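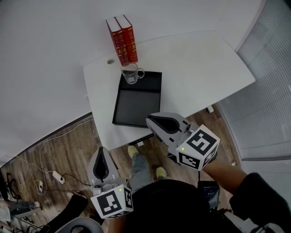
Handheld gripper pair: purchase request blocked, station 2

Print this page | E-mail this page

Status: Open, waiting on quote
Reported by: Raimonds Rätsep
Project: Galano
Opened: August 2026

Problem
Request for two more handheld gripper pairs was returned by purchasing. Unit price on the form did not match the Jirnia price sheet. Form also left out the marker cubes and the floor power parts.

Setup affected
One operator, two grippers, a marker cube on each. White desk, black open tray, glass mug and two red books as the current objects. Power strip and cables are on the floor to the left of the desk.

Log
1. Checked price sheet. Jirnia lists the gripper without the cube. Our form assumed the cube was included. Price difference is 37 per cube.
2. Asked Ustlow if they sell the cubes separately. They do, minimum order 50. Too many for this budget line. Not ordered.
3. Asked Jirnia for a bundled quote, gripper plus cube. Quote pending.
4. Reviewed spares. Finger tips are a wear part and were never budgeted. Added 17 to the request, charged to consumables.
5. Cable routing. Loose cables on the floor failed the last walkthrough at the Fontes site, same layout. Added an under-desk tray and a longer strip to the form. The desk crossbar has slots or holes; measure them before choosing clamps.
6. Resubmitted without the cubes to hold our place in the queue. Rejected again. Total is over 2,000 and needs a second signature with a complete parts list.
7. Withdrew the form. Will resubmit once, after the Jirnia quote arrives.

Workaround
Keep running on the existing pair. Do not move cubes between grippers to cover a spare. Each swap means a new calibration and the offset file has to be replaced by hand.

Open items
- Jirnia bundled quote, with lead time in writing
- Clamp size for crossbar
- Second approver for Galano hardware
- Decide if the second station moves to October

Ticket stays open until the order number is entered.

Print this page | E-mail this page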